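サイト内検索　キーワードを入力　検索
特集｜暮らしの道具を疑う
2025年9月

ラベルを貼れば片づく、という話について

文＝編集部

箱を買い、中身を分け、名前を書いて貼る。収納の本を三冊開けば、三冊ともそう書いてある。家族の誰もが迷わず戻せるようになり、探し物の時間が減り、無駄な買い物まで減るという。ずいぶん働き者の紙切れである。

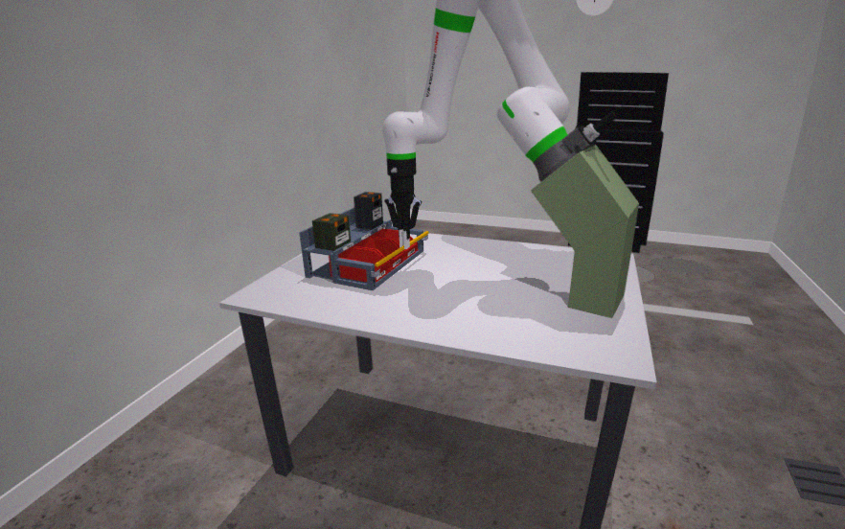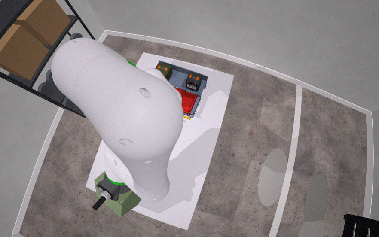
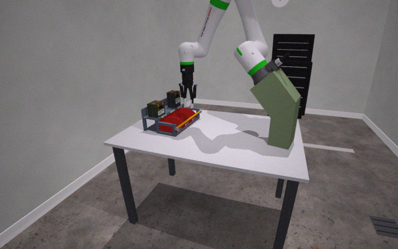

収納にラベルを貼るという習慣は、いつのまにか家事の基本動作のように語られるようになった。書店の実用書の棚でも、雑貨店の売り場でも、貼ることの是非はもう問われず、書体と色の話ばかりしている。ラベルそのものは、たいてい控えめに作られている。三枚目で棚に載っている濃い緑の箱も、前面の白いラベルは箱に比べて小さい。見た目を邪魔しない寸法というのは、売り場でもよく聞く褒め言葉だ。だが、邪魔にならないものは読まれにくくもある。小さくて上品な文字を、夕食の支度をしながら誰が読むのだろうか。

編集部がこの疑問を持ったきっかけは、収納用品メーカーBrikoraの新製品だった。「つづくラベル」という名の台紙付きシールで、110枚入り、税込み983円。発表会では「貼った日から家が変わる」という言葉が何度も使われた。では貼って半年後の家はどうなっているのか。質問すると、広報担当は「お客様からは続いているというお声を多数いただいています」と答えた。多数とはどのくらいか、続かなかった人の声は集めているか。重ねて尋ねたが、そうした集計はしていないとのことだった。

それなら自分たちで試すほかない。5月、編集部の資料棚と、部員の自宅の台所二か所で貼ってみた。箱は棚メーカーSkallardのふた付きで、ひとつ1,326円。ラベル代よりも箱代のほうがよほど高い。ラベルを勧める本の多くが同じ形の箱で揃えるよう求めているので、ここは従った。安い紙切れの話だと思って読んでいたら、会計は箱の値段になっている。この順序には覚えておく価値がある。

最初の二週間は、たしかに気分がよかった。資料棚には「校了済み」「返却待ち」「写真プリント」「その他」と並び、通りかかる人が「おお」と言う。台所には「粉もの」「乾物」「袋とめ」の箱ができた。部員のひとりは、しまう場所を考えずに済むので買い物の後が楽だと報告してきた。ここまでは本の通りである。

三週目に入ると、資料棚の「その他」が膨らんだ。返却待ちなのか校了済みなのか判断のつかない封筒は、全部そこへ行く。ひと月後には「その他」の箱のふたが閉まらなくなり、横にもうひとつ「その他2」ができた。台所では、片栗粉が「粉もの」と「乾物」の両方から見つかった。どちらも未開封だった。無駄な買い物が減るはずではなかったか。

分類の名前を決めた人と、物を戻す人が別だと、こういうことが起きる。名前を決めた人の頭の中では、乾物と粉ものの境目ははっきりしている。家族にはその境目が見えていない。貼られた二文字三文字から察するしかなく、迷ったら手近な箱に入れる。ラベルの本はこれを「家族で話し合って決めましょう」の一行で済ませるのだが、話し合いのできる家なら、貼らなくてもたいていの物は戻るのではないか。意地の悪い見方かもしれない。それでも、効いているのが紙なのか会話なのかを分けて書いた本には、まだ出会っていない。

反対の証拠も探した。整理収納の講座を開いているOkothは、受講者を追跡した資料を持っているという。取り寄せてみると、回答者はほぼ100人で、「暮らしがよくなった」と答えた人が大半を占めていた。ただし回答したのは修了後の交流会に来た人である。家がまた散らかり、気まずくなって顔を出さなくなった人は、最初から数に入っていない。質問も「どのような点がよくなりましたか」で始まっていて、悪くなった、あるいは変わらなかったと書く欄がない。この資料から言えるのは、交流会に来る人は満足しているということまでだろう。

貸し倉庫のCalostonにも話を聞いた。こちらは商売として箱を預かるので、貼らないわけにはいかない。担当者の説明は家庭向けの本とだいぶ違っていた。箱に中身の名前は書かない。書くのは番号だけで、何が入っているかは別の台帳に記す。中身の名前を箱に書くと、一品出し入れしただけで嘘になるからだという。番号なら中身が入れ替わっても直すのは台帳で済む。台帳を直さない客はいないのかと尋ねると、「いますよ、たくさん」とあっさり返ってきた。その場合は開けて見るのだそうだ。

この率直さには好感を持った。とはいえ、倉庫のやり方をそのまま家に持ち込めという話にも賛成しかねる。米びつの番号を台帳で引く台所など、考えただけで疲れる。家には家の事情があり、中身が見える容器に入れる、ふたをしない、そもそも箱に入れない、という手が残っている。どれも売り物としては地味で、発表会は開かれない。

念のために書いておくと、役に立ったラベルもある。資料棚では「返却待ち」の一枚だけが、今も働いている。借りた物を返すという用事がはっきりしていて、入れるべき物に迷いがなく、箱が空になれば用事も済む。台所では、冷凍庫に入れた日付を書いたシールが残った。見た目では判断できないことが書いてあるからだと思う。砂糖の瓶に「砂糖」と貼る類いは、塩との取り違えを一度でもした家なら意味があるだろう。うちの部員の家では、塩は別の形の瓶に入っていた。

もうひとつ気になるのは、貼った後の責任がいつも使う側に回ることだ。続かなければ「仕組みがご家族に合っていなかった」と説明され、次の本では別の分類法が勧められる。細かすぎたなら大まかに、大まかすぎたなら細かく。どちらへ転んでも新しいシールと新しい箱が要る。うまくいけば商品のおかげ、いかなければ見直しの機会という理屈では、どんな結果が出ても売る側は間違えようがない。

編集部の「つづくラベル」は、まだ台紙に半分以上残っている。剥がした跡はきれいだった。糊の出来については、文句のつけようがない。「その他2」の箱は先週ふたを外し、中身を床に広げて、三人がかりで一時間かけて捨てた。出てきた封筒の大半は、二年前に終わった連載のものだった。

関連記事
・「一年着なかった服」は捨てるべきか
・まとめ買いの損得を台所で計算し直す
・詰め替え容器はどこまで揃えれば気が済むのか
・押し入れの除湿剤、置き場所の通説を確かめる
・家計簿が三か月で止まる理由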